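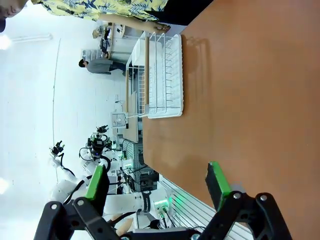
Dish rack thread. The old one rusted through at the welds, so I went looking for coated wire with a solid tray. Notes as I go.

1/ Shortlist was the Jindeck and the Marar. Both white wire, both with a separate tray. I went with the Marar for the wooden handles.

2/ Plate slots first. Spacing between tines matters more than total length. Deep bowls take 2 slots each in mine, so halve whatever capacity the listing claims. 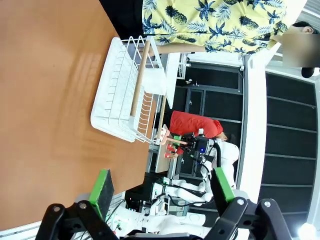
3/ Footprint. Leave 15 cm of clear counter on the side you load from. Mine sits lengthwise – turning it end-on to the sink lost me the cutting board spot.

4/ Cutlery goes in the white cups at the back rail. Knives point down. Empty the cups when you empty the rack or they hold water.

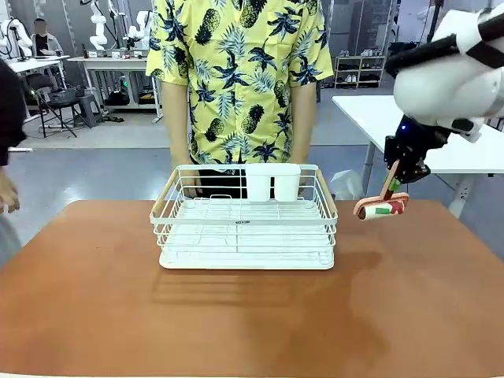 Nirnska: does the coating hold up where the wires cross? Mine chipped there by January.

5/ No chips so far, but I don't drag pans across it. Check the crossings on the floor grid first. A dab of appliance enamel stops rust if you catch it early.

6/ Moving it: both hands, one per wooden handle, after the plates are out. Wipe the wood dry. I oil the handles every 9 weeks.
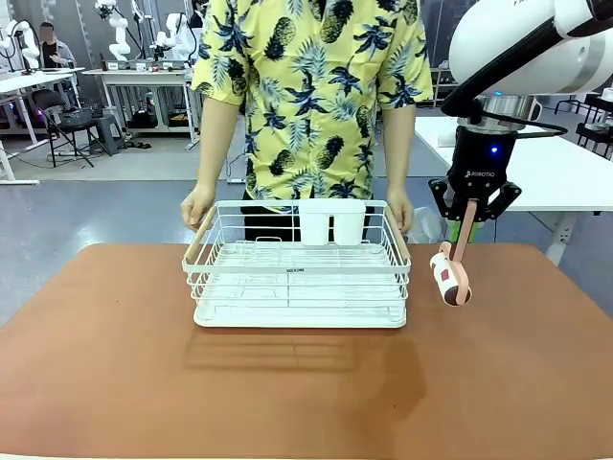 White wire rack, wooden handles, tray underneath.

7/ Tray gets rinsed every 2 days. Next post covers descaling.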